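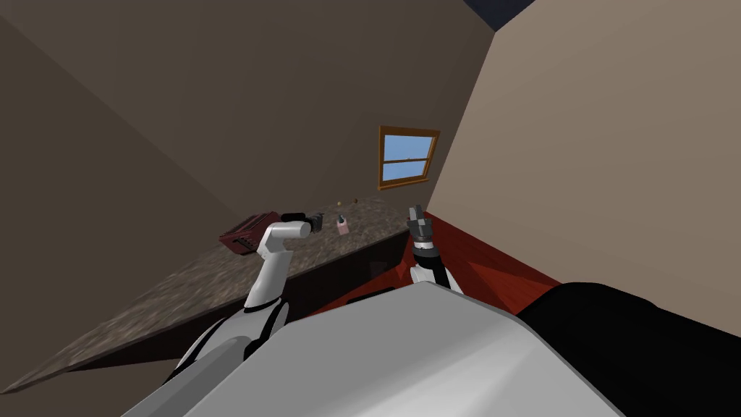
Zarmeena Rajput
住まいカテゴリ回答メンバー

くらし相談 > 住まい・手入れ > キッチン > 天板

斑点模様の天板、輪じみが取れません

中古で買った家のキッチンです。細かい斑点柄の長い天板で、素材不明。前の持ち主の書類には「Graris」としか書いてなくて型番なし。水曜にレモンを切ったまま一晩放置、朝見たら丸く白っぽい跡が。中性洗剤だめ、重曹も少しやってみたけど変わらず。メラミンスポンジいっていいですか? 業者に聞いたら出張だけで845円×何とかで…よく分からず保留中です。
投稿:ミランス住民

Zarmeena Rajput
急ぎで書きます。メラミンはまだ待って。まず素材の確認から。目立たない端に水を一滴、10分ほど放置。色が濃くなるなら天然石の可能性あり、シーラーが切れてるかも。変わらなければ人工大理石かクオーツ系が多いです(断定はできないですが)。
石でレモンなら、汚れじゃなくて酸で表面が荒れた跡かもしれせん。洗剤では無理。研磨になります。石用の研磨パッドだと600番から始めて2000番まで、いきなり200番は絶対だめ。傷が深くなります。あとクオーツ系は自分で磨くとそこだけ艶が変わるので、販売店に相談したほうがいいです。
重曹はもうやめてください、こすると細かい傷つくので。

Driltaditz
うちも似たような柄。クリームクレンザーで普通に落ちましたよ。素材は知らないです笑

Teixeira
↑素材わからないのにクレンザーはちょっと怖い。うちは人工大理石で、それやって艶が消えました。
賃貸の時の話ですが、磨き直し頼んだら2000円じゃ全然済まなかったです。見積もりは2社取ったほうがいいかと。それまでは跡の上にまな板でも置いといて、酢とかワインもこぼしたらすぐふいてくだい。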